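会议的茶歇比会议长
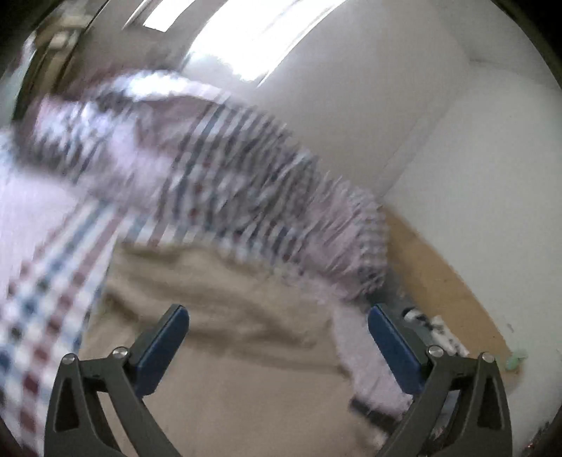
上周收到Eltberg和解论坛的感谢信,感谢我“全程参与”。我参与了开幕、午饭和散场,中间在走廊里找充电插座。信末附一份问卷,问我对“对话深度”是否满意,选项从满意到非常满意。

我不反对开会。两个群体住在一条河的两岸,从1863年分校算起,孩子们就没怎么同过班,能坐进一间屋子总是好事。我反对的是把坐进一间屋子当成事情办完了。六月那场在Istov,报名466人,礼堂坐得满满当当,台上14位嘉宾轮流说“倾听”,说到最后,留给台下提问的时间是2分钟。一位老太太拿到话筒,刚讲到她外婆那一代的学校不准说家乡话,主持人便温和地提醒她注意时间,大家鼓掌,掌声很热烈,她就坐下了。

论坛的手册印得讲究,“共同”一词出现得比页码还勤。可是翻遍全册,找不到一句:Wragg的双语课到底开不开,谁出钱,哪年开。去年的手册也没有。去年的手册我还留着,用来垫桌脚,厚度正好。

有朋友说我刻薄,说气氛也是成果。也许吧。气氛我带回家了,放了一个星期,没见它长出什么来。倒是茶歇时两岸的人排队等咖啡,机器坏了,只好站着聊天,有人换了电话,有人为一道炖菜该不该放茴香吵了起来。那是我那天听到的最像对话的东西。

所以明年的建议我写在问卷背面了:嘉宾减半,提问加倍,双语课单列一项议程,当场表决。咖啡机不必修。

11月7日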